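We use cookies to remember your settings and count visits. Accept | Manage

Small Rooms Should Publish Their Running Times

Opinion, by Tuva Engebretsen 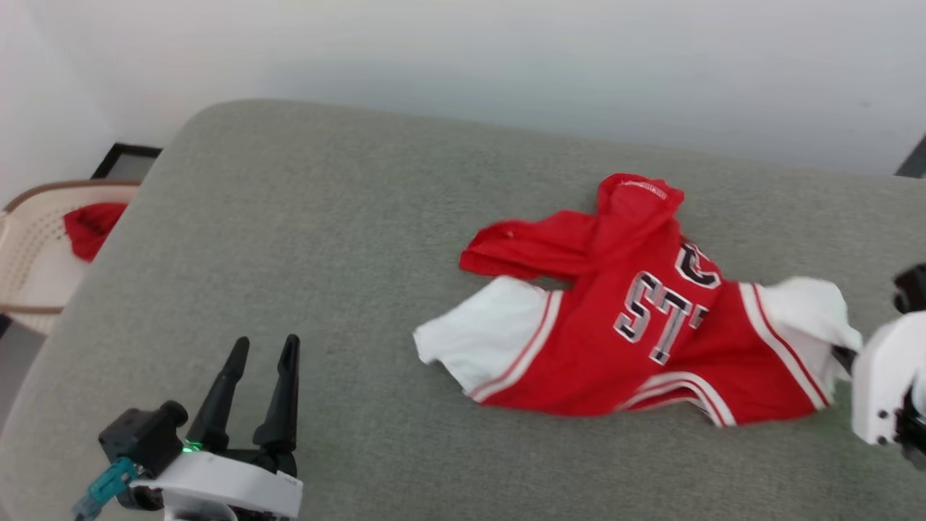 The problem with "doors at 7"

A concert listing normally gives one time, and that time is when the doors open. It does not tell the reader when the first note is played, how long the support act has, whether there is a break, or when the evening ends. At a large hall this matters little, as the schedule is fixed by contract and the box office will read it to you over the phone. At a small room it matters a great deal, and small rooms are the least likely to print it.

I kept a record of the listings for live music in Pelport and Pletlow from August to the start of this month. There were 79. Of these, six gave a start time for the main act. Three gave an end time. The rest gave doors, a price and a paragraph of praise.

What the reader needs

A person deciding on a weeknight show is solving a simple schedule. The last bus from Pletlow leaves at a known time. A sitter is paid by the hour. If the end of the show is unknown, the careful reader assumes the worst case and stays home. The venue records this as low interest in the act.

The fix costs one line of text: doors, support, main act, end. The line can carry a margin. A promoter who writes "main act between 8:30 and 8:45" has given up very little freedom and has told the audience most of what it wants.

Objections

Revathi Annamalai, who books the back room at the Kimaro, told me that set times move on the day. Vans are late and sound checks run over. I accept this. Train times also move on the day, and the printed table is still useful.

A second objection is about the bar. If people know the headliner starts at 9, they will arrive at 8:55 and skip both the support act and the first drink. Sreekumar Kotian made this case to me with some force. It is the real reason the times are left out, in my view, and it deserves a direct answer. Holding people in a room by keeping them uninformed works once or twice per customer. A support act worth booking can be given its own start time and a sentence saying what it sounds like.

A modest standard

I would ask the listings sites to move first. The form used by Rivanix has a required field for doors and an optional one for "notes". Add two required fields — main act start and expected end — and most of the problem goes away. Promoters fill in what the form asks for.

Venues could then post the final times at noon on the day, on the same page as the ticket link.

Filed under: Opinion, Live Music, Venues

Contact the editors | Back to top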